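共享工坊里的果蔬分拣：双臂人形机器人课程项目报告

项目代号：Magesa
执笔：Ilango Lobo

一、选题是怎么定下来的

我们小组最早想做的是叠毛巾，后来在 Putside 共享工坊里看到别人留下的几只木条箱，又翻出一大袋仿真果蔬，当场就改了主意。叠毛巾的评价标准太模糊，放没放进筐子里却是一眼就能判断的事！而且果蔬的形状差别大：土豆是实心的一坨，胡萝卜细长，葡萄则是一串会变形的东西，同一套抓取参数根本应付不过来。对一个学期的课程项目来说，这个难度刚刚好，既能做出东西，又有足够多的坑可以踩。

任务定义很简单：操作员遥控机器人，从木箱里取出指定的果蔬，移到旁边的购物筐里；录下来的动作再用来训练一个小模型，让机器人自己重复同样的过程。本报告主要写前半段，也就是场地搭建、手部调试和数据采集，模型部分只写到目前的进度。

二、硬件与场地

机器人本体由工坊提供，我们负责的是手部控制、相机支架和整个场地。控制程序跑在一台旧台式机上，我们给它起名叫 Tullavach，风扇声音很大，但是一次都没死过机。指令频率最后定在 56 赫兹，再往上走，手指的回读数据就开始丢包。

场地方面最花时间的是木箱的高度。第一版把箱子直接平放，手掌要压得很低才能够到里面的东西，拇指老是先碰到侧板。后来把箱子分成上下两层，葡萄放在上层，叶菜放在下层，两边的动作空间都宽松了不少。木条之间有缝，这一点一开始被我们忽略了：指尖如果沿着缝的方向滑，就有可能卡进去，所以我们在遥控界面里加了一条限位，手指向下的最后一段行程会自动减速。

腕部相机的位置改了三次。装得太靠后，手背会把视野挡掉一大半；装得太靠前，线又容易被手指带到。现在的位置可以同时看到指尖和目标，拇指也在画面里，对判断能不能夹住很有帮助。

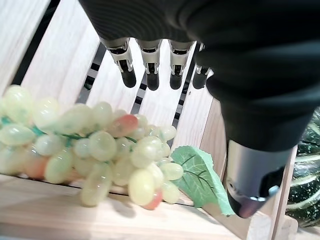 图1 腕部视角：手指悬在仿真葡萄上方，右侧为拇指

三、葡萄为什么最难

所有物品里，葡萄是我们最喜欢也最头疼的一个。它没有一个确定的“中心”。抓中间，两头会垂下来，勾住箱沿；抓一头，整串又会甩。土豆只要四指一收就稳稳当当，葡萄收得太紧，塑料颗粒会互相挤开，反而从指缝里滑走。

我们试过的做法大致如下。

第一种是从正上方垂直下去，四指和拇指同时合拢。好处是动作短，操作员容易学；问题是拇指一侧常常只碰到叶子，没有真正托住果粒。

第二种是先让四指贴到串的一侧，再让拇指从另一侧慢慢靠过来。这种做法慢一些，但是成功之后几乎不掉。我们最后采用的就是这一种，并且把拇指的闭合速度单独做成了一个可以调的参数。

第三种是手掌朝上，从下面托。想法是 Bornovitz 小组在中期答辩时给我们提的，非常有意思，可惜箱子的侧板太碍事，手腕转不过来。如果换成浅一点的托盘，我觉得完全值得再试一次。

指尖材料对结果的影响比预想的大得多。黑色橡胶指尖摩擦力够，轻轻一碰就能带住果粒。调试那几天我们基本上都蹲在箱子旁边，一个人遥控，一个人盯着指尖，看到它第一次把一整串提起来的时候，全组都叫出了声（隔壁做木工的同学还跑过来问是不是出事了）。

四、数据采集

采集从十一月开始，一共录了 1,512 段有效操作。原本的目标是 3,000 段，差得不少，主要原因是每段之间的复位太慢：东西要放回木箱，手臂要回到初始姿态，还要检查线缆有没有缠住。后期我们把复位流程写成一张清单贴在墙上，速度明显快了，可惜那时候学期已经过了大半。

每一段同时保存头部画面、腕部画面和各关节的角度。头部画面负责看全局，左右两边的手臂、木箱和购物筐都要在视野里；腕部画面负责最后那几厘米。两路画面的时间对齐是个大坑，起初我们用各自的系统时间，结果手已经合上了，画面里还张着。改成由台式机统一打时间戳以后，问题就消失了。 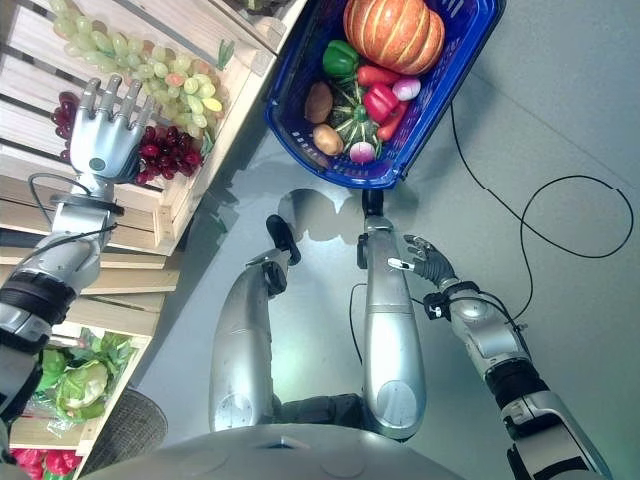 购物筐的摆放也做了变化。开始的时候筐子永远在同一个点，模型学得飞快，我们高兴了一个下午，然后把筐子挪开一掌宽，它就把土豆直接放到了地上。后来的每一组都会换筐子的位置和角度，筐里已有的东西也随机增减，这样模型才不会死记硬背。

线缆管理要单独提一句。地面上的线如果离脚太近，复位的时候很容易踩到。我们的规矩是线从右侧绕出去，留足余量，开始录之前由遥控员以外的人再看一遍。

五、目前的结果

训练好的模型在土豆和甜椒上已经相当可靠，胡萝卜横着放也没问题，斜靠在别的东西上时偶尔会夹偏。葡萄单独做了 18 次自主测试，成功了其中的一半，失败的情况大多是尾端勾住了木条。对第一版来说，我们已经非常满意了！

六、下一步

一是给葡萄加一个“提起后停顿”的动作，让整串先稳定下来再移动。二是把右手也用起来，现在大部分操作都由左手完成，右手只是待命，双手配合托住长串应该会好很多。三是补录叶菜，它们的叶子会翻到箱子外面，和葡萄是另一种难法，目前的数据太少，还不敢下结论。

控制代码和复位清单已经放在工坊的共享盘里，文件夹名就是项目代号，接手的同学请先看里面的限位说明，再给手部上电。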